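Chapter 4
Small Kitchens, Full Counters

Stand in the doorway of any kitchen that gets used every day and look at the counter before you look at anything else. It will tell you what people ate this week, who is tall, who is in a hurry in the morning, and which cupboard door is a pain to open. I love this part of the course! Chapter 3 dealt with storage you can close. Now we come to everything that stays out.

Most homes have what I call a standing crowd: the oil, the dark sauces, the jars with bright lids, the seasoning packet leaning on whatever is nearest. A tomato ends up in there too, and why not. Then come the bigger pieces, the rice cooker and the small pot with its glass lid, and once those have claimed their places the rest of the counter has to work around them. When it runs out, people bring in a folding table, and the blender and the kettle move over there with their cords. 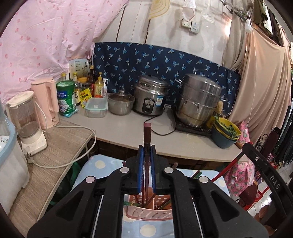 Small tools need a home of their own, and chopsticks are the best case I know. They roll, they slide to the back of drawers, and they part from their partners. A holder with holes in it lets air reach them after washing and keeps them upright where a hand can find them. Pink plastic does the job as well as anything fancier. Put it near the rice cooker if you can, or wherever the bowls get filled.

When Ilze Šimkus and Rutilio Galindo surveyed 200 rented kitchens in Dellstead for the Ornura housing study, they asked each household to move one thing, just one, and live with the change until March. The chopsticks, spoons and peelers were moved more often than any appliance (a result I still find delightful). You will meet their floor plans in Section 4.2, along with 11 sketches by Birutė Laur.

Before you read on, go and draw your own counter from left to right. Include cords and plugs, and mark anything you have to lift to get at something else. Keep the drawing, as you'll need it for the exercise on reach at the end of Section 4.1.

Filed under: Home and Household > Course Readings
Shares 11 | Comments 2
Contact | © Pukeo Learning | Back to top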